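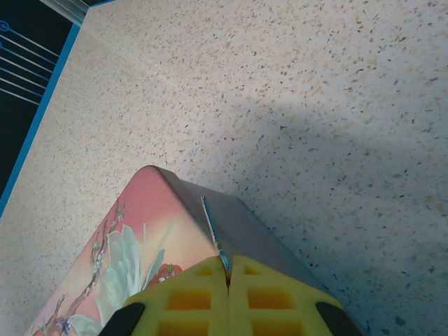
Handout 2: Tins, Lids and Printed Cards

Notes to keep beside you on the bench

Welcome back, and thank you for bringing so many things from home after our first meeting. I had hoped for one or two tins and a postcard, and the table at the Bautista Room was so full by the end of the evening that we hardly had space for our tea! These notes cover most of what I said (and some of what I forgot to say) on looking after small decorated things: painted tins, their lids, and the illustrated cards that so often end up stored along with them.

1. Start by looking at the lid

Most of us pick up a tin and open it straight away. I do it too, and I have been at this a long time. Please try to keep the lid on for a few minutes and simply look at the decoration first, because once you are thinking about what might be inside, the outside gets forgotten.

Our tin for these notes has a lid that goes from salmon pink into peach, lighter and a little yellow toward the middle and deeper near the rounded corner. That slow change of color is doing a good deal of work. It gives the pale flower something warm to sit against, and a mint-green and white flower on a plain white lid would hardly show at all. The flower is lily-like, with broad pointed petals, and I would be happy with "lily-like" in your notebook. Decorators were often working from other decorations and had no living plant in front of them, so don't spend your whole evening with a garden guide trying to settle the matter. The same goes for the speckled red fruit beside it. "Strawberry-like" will do very nicely.

Then let your eye go to the smaller things. A thin brown branch with green and pink buds, a little bunch of lavender-purple blossoms at its base: these are the parts people leave out when they write up a piece, and they are the parts that help most when you want to tell two similar lids apart.

2. The side wall

Write down whether the decoration carries on down the side or stops at the lid. On ours the side you can see is plain silvery gray metal. Plain sides are easier to check for wear, but they also show every fingerprint, so hold the tin with clean cotton gloves or through a soft cloth. My own cloths are old pillowcases, cut up and washed more times than I can remember, and I like them better than anything I have bought.

3. Where to set it down

A smooth, steady surface with good light is what you want. A speckled top is a pleasure to work on in most ways, but small flakes of paint and crumbs of dirt vanish on it completely, so lay a sheet of plain paper under the tin before you begin. Watch your shadows as well. If your lamp is behind your shoulder, half the table goes gray and you'll find yourself guessing at colors. Move the lamp, or move your chair.

4. Cards

Now to paper, which asks for a lighter hand. An illustrated card, especially one with cursive lettering, needs to be laid flat and read slowly before it is moved anywhere else. 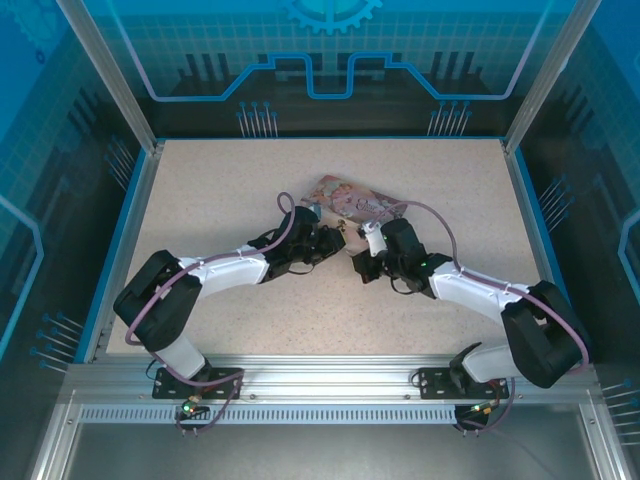

Copy the lettering exactly as it is written, capitals and all, and leave a gap in your notes where you can't make out a word. Please don't fill the gap with a good guess. I once copied "with love from Graklow" onto a label when the card said something else entirely, and the label stayed that way for years.

For the illustration, note the main color first. Pinks are worth watching, as some of them fade quickly in a sunny room, and you will want to know later what you started with. Keep cards in the dark, in a cool part of the house, with humidity kept below 70 percent if you have a gauge. I use the Bruveo paper sleeves we passed around last time. The larger Trunedard folders are fine too, but a small card slides about in them.

5. For next time

Choose 2 pieces, one metal and one paper, and write half a page on each. Spend at least as long on the small details as on the main flower or figure. Bring your notes in October along with the pieces themselves, wrapped in something soft, and a pencil. No pens on the table, please, even the good ones.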